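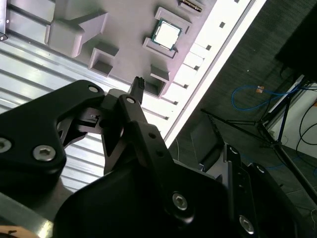
Fig. 1. Black gripper and light gray fixture tray.

Bloodletting and Leeches in the Lakthorpe Infirmary Ledger
Term project report, History of Medicine course

1. Question

My project asks how long the doctors of the Lakthorpe infirmary continued to take blood from their patients, and for which complaints. In our textbook the practice seems to stop quite suddenly. I wanted to see if one small hospital shows the same thing, or if the change was slower there.

2. Source

The source is the dispensary ledger, kept today in the Wonora collection. It is a bound book with 609 entries, written in at least two hands. Every entry should give the complaint, the treatment and the result, but in practice the result is often missing. When it is given, it is mostly one word: "relieved", "same" or "died". The patients have a bed number and no name, so I could not follow one person from one visit to another.

I worked from the scanned copy. The ink is pale in the second half of the book, and for some words I asked my classmates for a second reading. Where we did not agree, I marked the entry as unclear and left it out of the tables.

3. Method

I typed the entries into a spreadsheet made in Nilia, a free program that our department uses. Each entry received one code for the complaint and one for the treatment. The difficult part was the complaints. "Fever" can mean many different diseases, and "stoppage" is used for the bowel and also, I believe, for the chest. I kept the old words and did not try to give a modern diagnosis.

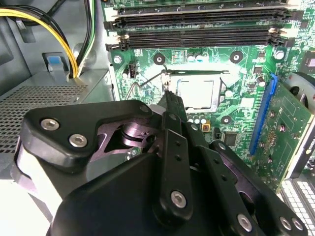 For the treatments I used 7 codes: lancet, leeches, cupping, purge, blister, diet and other. If an entry had two treatments, I counted it under both. This means that the totals of the treatment table are higher than the number of entries, and the reader should keep it in mind.

4. Results

Leeches are the most common way of taking blood in the ledger, and they stay until the last pages. The lancet is frequent in the early part and then becomes rare. Cupping is never very common. It appears mainly for pain in the back and once, to my surprise, for toothache.

The complaints also change. In the first pages blood is taken for almost everything, also for falls and burns. Later it is kept for headache, swollen joints and inflammation of the eye. For fever, the second hand usually writes "diet" with a small amount of wine.

On the inside of the back cover there is a note about an order of 3000 leeches from a dealer called Iyamu. It does not say how long this supply should last. I first took the number for a copying mistake, but leeches died easily in storage and hospitals did buy them in large quantities - so I now think it can be correct.

5. Problems

The largest problem is the change of handwriting. The lancet becomes rare at nearly the same place where the second hand begins. Maybe the practice changed, or maybe one doctor left and another came with different habits. The ledger alone cannot answer this. I looked for a staff list in the collection and did not find one.

A smaller problem is my own coding. I did the first part in December and changed my rules for "blister" afterwards, so I had to go back and correct these entries. I could have missed a few.

6. Next steps

I would like to compare the ledger with the kitchen accounts of the same infirmary, which are also scanned. If the wine and the broth increase when the lancet goes down, it would support the reading that the treatment of fever really changed. The spreadsheet, with the list of unclear entries on a separate sheet, is attached to this report.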